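Workshop notebook, Nallurel packing room
Thursday, February 18, 2021

Purpose of entry: to record how bench duties are to be reassigned once bottle handling passes to the Orel line in September. Staff now packing by hand will move to checking and restocking, with no loss of hours. 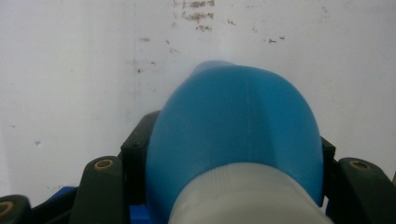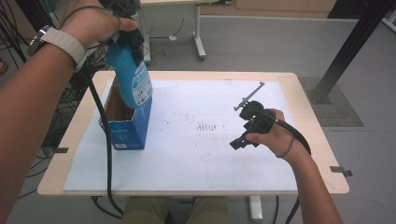
Kiều Ung replied that checking is harder on the eyes than packing is on the wrists, and asked that no one be rostered on it for more than 2 hours at a stretch. She also wished to know who may stop the line, and whether stopping it will count against a shift's target of 200.

Both points carried over to the Benavides meeting. Rotation sheet to be redrafted for 4 people. E. Böttcher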